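Trendau slatted worktable, with the grey pocket plate – my review after nine months

I repair and take apart old desktop computers in a room behind our flat, mostly for two schools and for people from the same street. Until last autumn I did it on a kitchen table with a rubber mat. Then my back started to complain, and I ordered the Trendau table, in the long version of 2030 mm. I have used it almost every day, so I think I can now write something useful for people who are considering the same purchase.
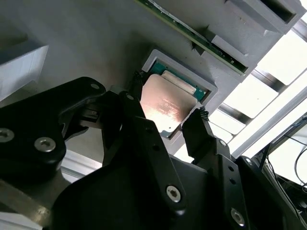
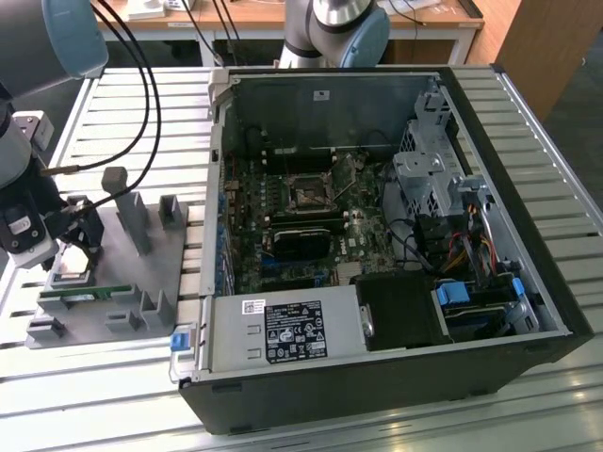
The table comes in two parcels, one for the legs and one for the top, and the top is the reason to buy it. It is made of aluminium rails with a gap between each, and I was doubtful about these gaps, because small screws are my daily bread and I expected to lose them all. I did lose many in the first week. Later I bought a flat tray to hang under the rails and now they fall into the tray, where I find them in the evening. What I got in exchange is a surface which does not bend. A full tower can lie on its side with the panel off and the motherboard facing up, the power supply and the drives still inside, and the rails carry all of it without any movement that I can feel. On my kitchen table the same work made the whole surface rock when I pushed on a connector.

Assembly took me one long evening. The instructions are only drawings, and drawing six is wrong: it shows the cross bar with the holes towards the floor, but they must look to the inside. My neighbour Tapio Kallio helped me to turn the frame over, and I would not try this alone. The bolts were all there and two were extra. The key in the bag is soft and its corners became round before I finished, so please use your own.

About the price. I paid 2826 for the table and the plate together, in a package offer, and delivery to the door was included. It is a lot of money for a private person. I compared it with a bench from Halonen, which was cheaper by 400 and has a closed wooden top. The Halonen is a good bench, my colleague Kaisu Rautiainen has one and is content with it. But her top already has burned marks from the soldering iron and a dark ring from a bottle of cleaning alcohol. On mine I can wipe everything off. The cleaning between the rails is slower, I must admit. I use a paint brush and the narrow end of the vacuum cleaner every Thursday, and still some dust stays in the grooves.

The rails also let me clamp things. I have a lamp at one end and a small vice at the other end, both with the slot nuts that came in the package. When you slide a nut along the rail it can stick in the middle, and then you need to push it with a screwdriver. A drop of oil helps for a few weeks.

Now the plate. It is grey and has rectangular pockets with a raised rim around them, and the edges of the rim are bevelled. A processor goes into a pocket and stays in its place while I do other things with the board. Before, I put processors on a folded cloth, and one of them ended on the floor in this way. With the plate I did not drop one yet. The rim is high enough that the chip does not slide out if I hit the table with my hip.

I have one complaint, and it is about how the chip goes in. If you do not lower it straight, it stands tilted in the pocket, with one side up on the rim or near to it. You can see the copper-coloured one in the first picture, it is at an angle like this. It needs a light hand to get a chip flat, and if you are in a hurry you will swear a little. I wrote to the seller and a Mr Eero Koivisto answered me very politely that a wider bevel is planned. We will see. For me the present one is good enough, but a beginner may be afraid to use it.

The second smaller point is that I would like a place to write a number beside each pocket. When I have several processors from several machines I put a strip of paper tape there, and the tape leaves glue.

Some other things which I noted:

The feet can be adjusted, and this is needed on my floor. They hold their height well, I had to correct only one foot during the winter.

The table is cold for the arms in the morning. I put a towel on the front rail when I work long.

It is noisy if you put metal on metal. A computer case moved across the rails makes a sound that my wife can hear through two doors. Lift the case, do not push it.

The seller says the top can carry 500 kg. I have no possibility to test this and also no wish. With three towers and me leaning on it, nothing happened.

Would I buy it again? Yes, the table in any case – I would only order the tray for the screws at the same time and not three weeks later. The plate I would recommend to people who take processors out every week. If you do it twice in a year, a small box with foam will do the same work and you can keep the money.

I give four stars from five. One star is missing for drawing six, for the soft key and for the tilted processors together. If somebody has found a tray which fits exactly between the legs of the long version, please write it in the comments, as mine is a little too short and I still find screws under the left end.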